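Bench notes, June, 14:20
Burner orifice drift, Vatilstead hob, second series

Four-burner gas hob, dark glass top, set into the island counter. Working on the orifice for the large left burner only. 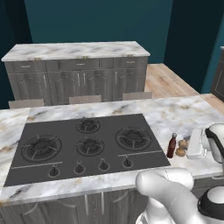
Estíbaliz Calvo wrote back that the drift is more likely in the regulator than in the brass, and asked for inlet pressure to be logged before any more orifices get drilled. Fair point. Gauge teed in upstream of the valve.

Setup: Hoekstra low-pressure regulator, new diaphragm, Pakaston hose. Load is 978 g of water in the lidded pan, started at room temperature, timed to 80 °C by the probe. Draft hood off, door shut.

Runs 1 to 11 on the old orifice. Times creep upward through the set, worst in the last three. Inlet pressure sags along with them, so Calvo is at least partly right. Swapped to the Botby regulator for run 12 onward. Pressure holds flat. Times still spread by up to 19 seconds, no trend that I can see.

Pulled the orifice after the last run. Slight burr on the downstream side, probably from my reaming. Bore gauge says in tolerance, but the pin drags on the way out. Deburred with a wooden pick and solvent, no steel in the bore.

Soap test on all new joints — clean, except the tee, which needed another quarter turn. Retested, clean.

To do:
Repeat the full set with the deburred orifice and the Botby regulator.
Weigh the water after each run, lid on.
Return the Hoekstra for a bench check, diaphragm included.
Order two blanks, same thread as before.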